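Ticket: cans keep sliding off the light tan table
Thursday, October 9, 2025
By Jayasinghe 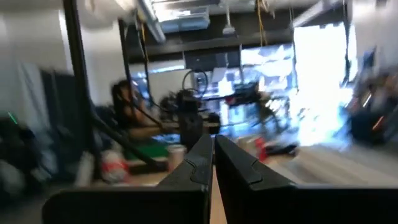
Do the cans need to be empty before they go back on the table?
Leave them full — an empty one tips over at the slightest bump, and then you're chasing it across the floor.

Okay, so the background. Since we moved to the Waltavlow room I've had cans going over the edge again and again, always on the same side, and I was ready to blame the cans. I opened this ticket with Fluvitz back in January and got told to wipe the tabletop down and try again. Did that. It looked lovely and the cans still wandered!

First check was the level. I put a long one across the top and the bubble sat well off center, so the whole table was leaning toward the door. One of the feet had backed itself out. I gave it 2 full turns, checked again, gave it a bit more, and locked the nut underneath (which had never been tightened, as far as I can tell).

Second check was the mat. The green one we use is fine for anything with a flat bottom, but ours had been put down over a crumb of old tape, so there was a little hill in it. I peeled the tape, washed the mat in the sink with dish soap and let it dry overnight.

Then I did a test run. I set out cans, nudged the table with my hip, and wrote down what moved. In 50 nudges I had 7 slides, all of them cans standing on the bare top and none on the mat. That's a lot better than last week, when I gave up counting.

Still open: the bare part is slick. Tasance sells a grippy liner by the roll and I've ordered one, 54 inches wide, so it should cover the top in one piece. I'll cut it to fit when it gets here and run the same nudges again. Please keep the ticket open until then, and if anyone moves the table, check that foot first.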